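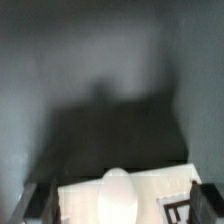 Minutes written up by Correia, note-taker for the workshop group

We met in May in the back room at Naltdale to decide if we keep the Fenetis arm kit after the trial or send it back. Ferarov, who sell it, had sent the paperwork ahead, and I'd read most of it (the warranty part is long!).

Notes from last time were agreed, with one fix – the trial runs 60 days, and I'd typed 75. Sorry, all.

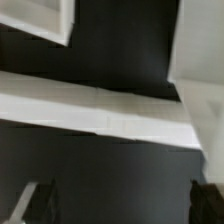
First up was the wrist camera. Those of us who've been using it like it a lot, mostly for lining up the fingers, but the picture goes soft and we'd all like it sharper. I'm to ask Ferarov if there's a better lens and what it costs. We also talked about lighting for far too long and settled on trying one more lamp before anyone buys anything.

Training came next. The kit comes with 2 seats on the online course and we want more, so that goes in the same email. A few people felt the manual was plenty. I don't agree, and said so – 27 pages and hardly a word on setting up the marker tags. 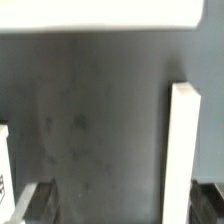

Then the service plan, which got everybody talking. The yearly plan covers parts but no visits, and we couldn't tell from the wording if gripper fingers count as parts. Nobody wanted to sign until we know. Parked for now.

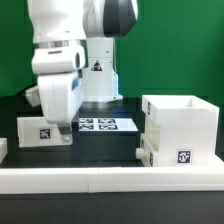 Reading time: 2 minutes

We had a vote in the end, and it was to keep the kit as long as the finger question gets a decent answer. I'm writing to Ferarov, and I'll pass the reply around as soon as I have it.

Next meeting is in June, same room, 7 p.m. Please bring your own copy of the service terms, the printer is out of toner again.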